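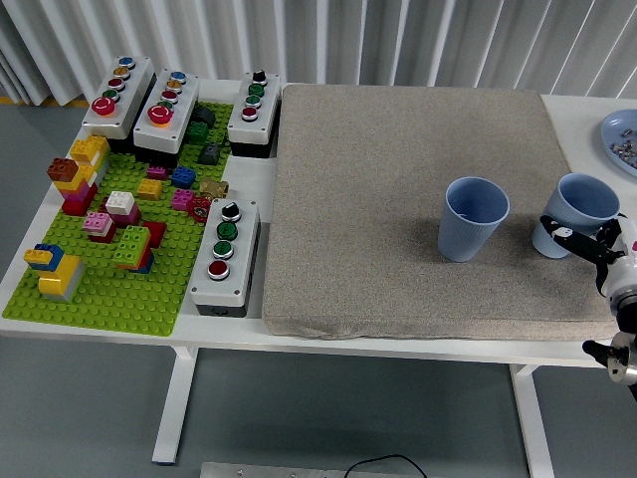
Teleoperation table at Flakatside, arm holding the right-hand cup

Visit report, Flakatside robotics hall, 17/11/2022

The second half of the visit was given over to demonstration recording. Flakatside runs five stations, all with the same control software, supplied by Clumadis. We spent most of our time at the cup station.

The operator works by remote control. A hand controller sets the gripper position, and a trigger closes the two fingers. Each attempt is stored as one episode, with joint positions and video on a common clock. The set for this task stood at 869 episodes on the day we came, and 49 of those had been rejected on review, mostly for long pauses before the grasp.

The cups are light blue, ribbed and open at the top, and they stand on a cushioned pad. A soft surface forgives small errors in height, but a cup tips more easily on it if the fingers close off center. Operators are told to grip low.

The left side of the table holds a green baseplate with toy bricks and four push-button boxes. These belong to separate tasks – stacking and button pressing – and are left in place during cup work so that the policy learns with clutter in view. I asked if the layout is changed between sessions. It is, but only after a full batch.

Hand guiding was covered briefly. The Trulier method, in which the operator moves the arm directly, was tried in June and dropped for this station. Hands kept showing up in the video. It remains in use for the Correa fixture, where only the joint path matters.

Training time for a new operator is five hours. Latency figures were promised by mail and had not arrived at the time of writing.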